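Drodum workshop notebook, container sorting bench
July, entry begun 9:40 am
By: bench staff

Purpose: settle the three-way split for drink containers before the Jonier depot changes over to its new intake sheet. Glass, aluminum and plastic go in separate streams. Mixed loads have been charged back at the Caron rate since spring and the last one came to 266 dollars.

1. Layout

Three grey fabric baskets with navy lining, side by side along the front edge of the beige table. Items go behind them. Assignment for this round, left to right: glass, plastic, metal. Labels on white cards at the front. Liners checked for grit and old caps before starting.

Opening set included a brown glass bottle behind the left basket, a dark can upright behind the middle one, and a crushed clear plastic bottle on its side toward the right. Crushed bottles are kept in the mix on purpose. They make up most of what comes back from the lunchroom and they do not stand up.

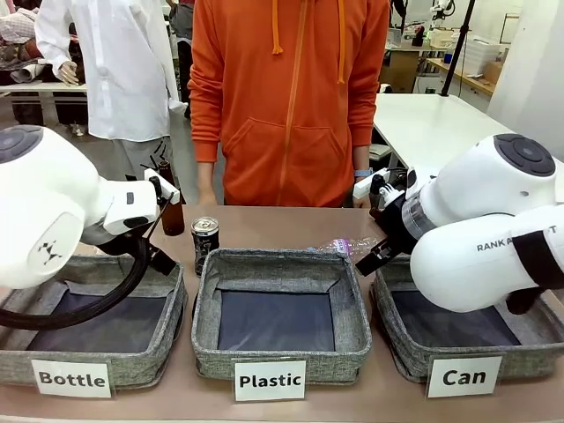 2. Procedure

Items are laid out by hand between rounds, some standing and some on their sides. No fixed pattern. Caps stay on plastic bottles if they arrive that way; the Jonier sheet accepts them. Loose caps go to the small tin under the bench.

Glass is placed, never dropped. The fabric bottoms give no protection against a second bottle coming down on the first. Limit per basket is 18 pieces of mixed size, fewer if long-necked bottles are in the lot, as they bridge across the rim and the sides bow out.

Round length set at 32 minutes including reset. Anything not sorted by then is recorded as left on the table and carried to the next round.

3. Notes on the items

Long-necked beer bottles laid on their sides will roll if the table is bumped. Turn the neck toward the back. Small brown bottles are easily missed behind the larger ones and should be set out last, gripped by the body and lowered straight down. Clear cups are the worst of the lot. They disappear against the beige top and get knocked by a sleeve while reaching for something else.

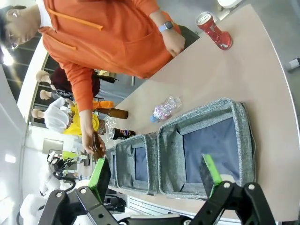
Cups also raise a sorting question that the old sheet avoided. Jonier takes clear rigid plastic with the bottles but wants coloured containers kept back until the Trulletti contract is renewed. For now coloured plastic goes in with the rest and is picked out at weigh-up. Adds handling, to be revisited.

Gross target for the month is 1550 pieces across all streams. Tally sheet is on the clipboard by the scale.

4. To do

Stitch or clip a tag to each basket rim.
Non-slip mat under the glass basket, try the ribbed offcut first.
Ask Jonier whether paper labels must come off aluminum.
Replace the scale battery.

Print this entry
E-mail this entry

Recent entries
Basket liners, wash and shrinkage
Caron chargebacks, spring summary
Scale drift check
Lunchroom returns, first count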